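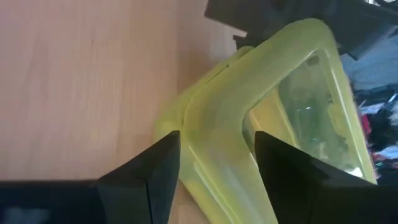

Gearóid Fitzgerald
8/12/20

The Tuvov open day promised "the future of leftovers," and I went expecting to be sold a box. I was sold a box several times before lunch.

Tuvov makes kitchen storage out of an old dairy building off the ring road, and once a year it lets the public in. There was a talk on seals, a talk on hinges, and a talk on color by a man from Imix, the design firm, who told us that lime green makes people eat more vegetables. I asked how they knew. He said it came up in conversations.

I spent longer at the tables. A yellow-green container sat on pale wood, rounded at the corners, with a raised rim and a clear panel so you can check on your food without opening it. Fine idea. Through the panel I got a greenish haze with a few bright specks of light in it, and I couldn't have told you if I was looking at the bottom of the box or at somebody's soup. The plastic glows nicely where the light gets through, I'll give them that. My fridge at home has one weak bulb at the back.

The Baek range across the hall was cheaper and duller, and I liked it more – plain tubs, plain lids, no speech to go with them. The woman looking after it let me try a lid for myself, and it took both thumbs.

We were told the lids survive 600 closings. At our house that's over a year, or one summer with the grandchildren in it. What happens at 601 was left for the question session, which was dropped when the hinge talk ran long.

Admission was $5, coffee extra. The bus back is the 29, and it stops across from the gate, by the tire place.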